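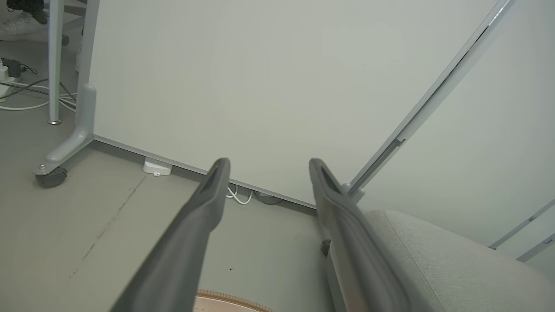

Jonalyn Cruzado thinks I should have bought a fixed board and screwed it to the wall. She told me so when I first mentioned getting one on wheels, and she has told me so again since. Her argument is that a board on wheels spends its life in the way, and that you end up storing it instead of using it. She has a point about the storing.

I rent the upstairs room at Barncombe for my evening classes (bookkeeping for small businesses, mostly) and I'm not allowed to drill into the walls. That ruled out a fixed board from the start. I looked at easels and flip charts, but I write a lot of columns and I need the width. A mobile whiteboard was what was left.

It came second-hand from an office clearance in Judbridge. I paid £42 for it, plus the hire of a van, and I was pleased with that until I tried to get it up the stairs. If you are thinking of buying one, measure your stairs. We had to take the panel off the stand, carry the two parts up separately and put it all back together at the top. There were no instructions. I laid out the bolts in the order they came off, which helped, and then I kicked the tray over, which didn't.

The back of the board is plain. For the first month I treated it as wasted space and kept that side turned to the wall. Now I have it facing into the room more often than not, as it makes a decent screen. The tables go at one end and the coats and bags go behind the board, and the room feels smaller and less like a waiting area.

The feet are the part I would look at hardest if I were buying again. They stick out further than you expect when you are looking at the panel and thinking about writing. A table leg and a board foot want the same bit of floor, and it takes some shuffling to get them both in. I have caught my ankle more than once. What I do now is put the board in first and bring the tables up to it afterwards. Doing it the other way round means moving everything twice.

The castors needed a clean when I got it. There was hair and thread wound round them, as you'd expect from something that had spent years on office carpet. I turned the stand on its side on an old sheet, snipped the thread with nail scissors and pulled out the rest with tweezers. It took the length of a radio play. After that it rolled without dragging to the left, and I have done it once more since, in November.

While it was on its side I went over the bolts with a spanner as well. Three were slack. The frame had been rattling each time I wrote anything, and I had put that down to its age.

For the writing side I use a Pelkonen cleaning spray and a dry cloth. I tried a cheaper one and it left a film that the pens skidded on. The pens are Dakell, black and green only. I gave up on red as it never came off properly.

Jonalyn's other suggestion was to put a cover over it between classes. I bought a cotton dust sheet and used it twice. It slides off, and then there's a sheet on the floor as well as a board in the corner, so it has gone back in the cupboard.

Next job is the tables. One of them has a wobble I can't find the cause of, and I've been folding up card to go under it. I'll take a proper look at its feet before the new class starts.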